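食堂レケオ 下膳と洗い場のスタッフを募集します

はじめまして、食堂レケオ(Rekeo)です。商店街の通りから一本奥に入ったところで、昼と夕方のごはんを出しています。このたび、お客さまが召し上がったあとの食器を下げて、拭って、洗って、棚に戻すところまでを受け持ってくださる方を募集することになりました。少し長い案内になりますが、仕事の中身をなるべくそのままお伝えしたいので、お茶でも飲みながらゆっくり読んでいただけるとうれしいです。

募集のきっかけ

春に座席を増やしまして、ありがたいことに昼どきは一日100人ほどのお客さまに来ていただけるようになりました。料理のほうは厨房の面々がなんとか回しているのですが、そのぶん食器の戻りが早くなり、気がつくと洗い場の手前にお皿の山ができています。これまではホール係が合間を見て下げてきたのですが、配膳と下膳が重なる時間帯はどうしても後まわしになってしまって、席にご案内したくてもテーブルが片づいていない、ということが続きました。お待たせしたお客さま、ごめんなさい。それで、下膳と洗い場を専門に見てくださる方にぜひ来ていただきたい、という話になったのです。

お願いしたい仕事

いちばん大切にしているのは、最初の下げ方です。お皿は見た目より気を使う道具で、汚れたまま重ねると下のお皿の裏側まで汚れてしまい、洗う手間が倍になります。ですから当店では、テーブルでいきなり高く積むことはしません。まずトレーを手元に寄せて、お皿の表を見て、ソースや油が残っているものと、ほとんどきれいなものを分けて運びます。ソースの残ったお皿は洗い場の左手、予洗いの桶へ。きれいなほうはそのまま洗浄機の前へ。慣れるまでは迷うと思いますが、迷ったら予洗いに入れてもらえれば大丈夫です。

予洗いではゴムべらを使います。水を出しっぱなしにして流すのではなく、へらでさっと集めてから、ぬるま湯にくぐらせます。トマト系のソースや唐辛子の入ったたれは色が残りやすく、とくに薄い色のお皿では端のほうに筋のような跡が残ります。この跡を見逃さずに落とせる方は、当店では本当に頼りにされます。力はいりません。汚れの濃いところを少し湿らせて待つ、その待ち時間のあいだに別のお皿をやっておく、そういう段取りのうまさのほうがずっと大事です。

洗い終わった食器は、布巾で拭いてから棚に戻します。丸皿は色ごと、トレーも色ごとに置き場が決まっていて、棚の前に小さな札が貼ってあります。青いトレーは昼の定食、黒いトレーは夕方の献立に使うことが多いのですが、足りない日は混ぜて出してしまいますので、そのあたりはおおらかに考えてください。戻すときに欠けやひびがないかをひと目見ていただいて、あやしいものは流しの横の籠に入れてくださればけっこうです。

あとはテーブルを拭く仕事があります。木目を生かしたテーブルに水気を長く残したくないので、固くしぼった布巾で木目に沿って拭き、そのあと乾いた布で仕上げます。お客さまが肘をつくところですから、べたつきがないか、最後に手のひらで撫でて確かめています。これが意外に気持ちのいい作業で、私などは忙しい日ほどやりたがって厨房に叱られます。

使っている道具のこと

食器は、食器問屋のディルカー(Dirker)さんにお願いして、少しずつそろえてきました。明るい黄色や水色の丸皿は、開店のときに店主がどうしても使いたいと言って選んだもので、料理をのせると食卓がぱっと明るくなります。ただ、白いお皿と違って汚れの見え方に癖があるんですね。黄色のお皿に橙や赤のソースがつくと、遠目には模様のように見えてしまうことがあります。照明の下で少し傾けてみる、というのが当店のやり方です。

布巾と前掛けはクロルティック(Cloltik)さんのものを使っています。吸いがよく、乾くのも早いので助かっています。前掛けは勤務のたびに清潔なものをお渡ししますし、お持ち帰りいただく必要もありません。手荒れが心配な方には手袋も用意していますので、サイズだけ面談のときに教えてください。

こんな方に来ていただけたら

経験は問いません。飲食の仕事がはじめての方、しばらく外で働いていなかった方、学校の合間に働きたい方、どなたでも歓迎です。家でお皿を洗うのがそれほど嫌いではない、というくらいで十分です(大好きという方がいらしたら、それはもう大歓迎です!)。接客が得意でなくてもかまいません。ただ、食事中のお客さまのそばを通ることはありますから、「お下げしてもよろしいですか」のひと言だけは、ご自分の声で言えるようになっていただきたいと思っています。まだ召し上がっているお皿に手を伸ばさないこと、急いでいても音を立てて重ねないこと。お願いはそのくらいです。

背の高い方も低い方も働きやすいように、洗い場には踏み台を置き、よく使う棚は腰の高さにまとめました。左利きの方は桶の位置を入れ替えられますので、遠慮なくおっしゃってください。日本語は、簡単な声かけができれば差し支えありません。献立や置き場の札には、ふりがなと英語を添えてあります。

働く時間と条件

昼の部は午前11時からで、片づけが終わったところで上がっていただきます。夕方の部もありますが、こちらは面談のときにご都合をうかがって決めます。どちらか片方だけでも、両方でもかまいません。学校の行事やご家族の用事で休みたい日は、わかった時点で教えてくだされば、こちらで組み直します。

時給は面談の際に書面でお示しします。交通費は当店の規定に沿ってお支払いします。勤務の日にはまかないがつきまして、700円の日替わり定食と同じものを召し上がっていただけます。苦手なものがある方は別のおかずに替えますので、これも先に言ってくださいね。最初の2週間は必ず先輩がそばについて、下げ方、予洗い、拭き上げ、棚戻しの順に覚えていただきます。ひとりで洗い場に立つのはそのあとです。

最初の日に練習すること

初日は、開店前の静かな時間にテーブルを使って練習をします。青いトレーと黒いトレーを出して、黄色や水色の丸皿を置き、どれから手に取るか、どこを見て予洗いに回すかを、先輩と話しながらやってみます。トレーの縁からお皿がはみ出しているときは、運ぶ前に内側へ寄せる。赤い筋がついたお皿は、汚れのない縁を持つ。やることは小さなことばかりですが、この時間があるのとないのとでは、昼の忙しさの中での落ち着きがまるで違います。
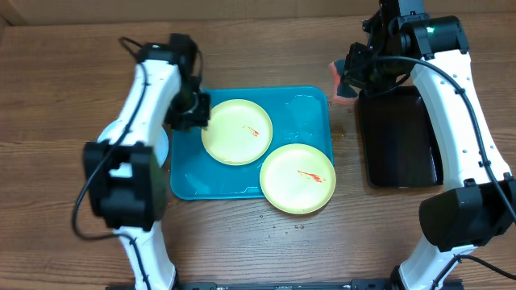 シウリ・マトゥッバル(Shiuli Matubbar)からは、お皿は汚れの多いものを先に下げたほうがいい、という意見が出ています。ソースは乾くと落としにくいし、先に桶につけておけば、きれいなお皿を運んでいるあいだに浮いてくるから。それから、手が空いたら布巾を替えること。湿った布巾でいくら拭いてもテーブルはさっぱりしないので、もったいないと思わずにどんどん新しいものを使ってほしい、とのことでした。

私もこの意見に賛成で、今は汚れの多いお皿から、という順番を基本にしています。もっとも、お客さまがまだお茶を飲んでいらっしゃるときや、お隣の席がにぎやかなときなど、順番どおりにいかないことはいくらでもあります。そういうときはその場の判断で動いてくださってかまいませんし、もっといいやり方を思いついたら、ぜひ教えてください。棚の札を色分けにしたのも、もとは働いている人の思いつきでした。

応募の方法

お電話か、店頭でお声がけください。昼の混み合う時間はゆっくりお話しできないことがありますので、午後の落ち着いたころにおいでいただけると助かります。履歴書は面談の日にお持ちくだされば十分で、写真はなくてもかまいません。面談はレヴェック(Lévesque)館の一階、食堂の奥の席で行います。入口がふたつありますが、どちらからでも入れます。

面談のあと、ご希望の方には洗い場と棚を見ていただいています。実際の流しの高さや通路の幅を見てから決めたい、という方も多いので、どうぞ気兼ねなく。エプロンは要りません。滑りにくい靴だけ履いてきてください。

六月のうちに来てくださる方がいらっしゃると特にありがたいのですが、それより先でないと始められないという方も、まずは一度お話しさせてください。お待ちしています。

食堂レケオ 採用係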